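Drought wheat: what the trial plots do and don't tell us
Speaker notes, Judite Abreu, growers' evening, Grellthorpe, 18th May 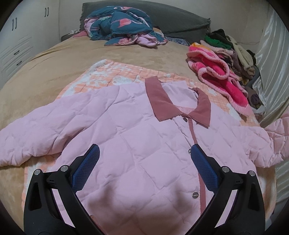 Start with the press release. Read the first line out loud: "Rorker wheat holds its yield on half the water." Pause. Ask who in the room has already been sent it. Expect most hands.

Then ask what it was compared with. The release doesn't say. You have to go to the back of the trial report, where the check variety is Carvalho. Most of you stopped sowing Carvalho years ago and you had good reasons. It lodges, it gets rust, and it sulks in a dry spring. Beating it is a low bar.

SLIDE 2 - the plots

10 plots, one site, one season. Deep silt with a water table you could reach with a long spade. Half the irrigation on that ground is a different thing from half the irrigation on the sandy end of this district. I asked for the soil moisture readings in the root zone. I was told they'd be published in July. Fine, I'll read them in July.

Don't get pulled into the gene question here. If somebody asks how it was bred, say it was a conventional cross as far as the report goes, and move on.

SLIDE 3 - the one good plot

Plot 919 is the one in all the publicity. It's also next to the header ditch. I walked it. The edge rows were a hand taller than the middle ones, and the report doesn't say if edge rows were left out at harvest. They should be. Any student would be marked down for leaving that out.

(Slow down on this one, people tend to write it down.)

SLIDE 4 - seed cost

Furkitz has the license and wants you to buy fresh every year. No farm-saved seed. Work it through with a field of 100 acres: take your usual seed bill, put the new one beside it, and ask how dry a year has to be before you get the difference back. I can't do that sum for you with the numbers they've given out. Neither can their rep, I tried.

SLIDE 5 - what would change my mind

A second season. A sandy site. A check variety that people here grow. Grain protein, which is missing completely. The mill won't care how little water you used if the protein is down.

If you want to try it, sow 50 acres at the very most, on your worst ground, with your normal variety in the next strip and the same drill settings. Weigh both. Keep the tickets.

Questions. The Furkitz people may be in the room. Let them answer the edge row one first.

Spare slide if time: rust scores. Skip if the tea is out.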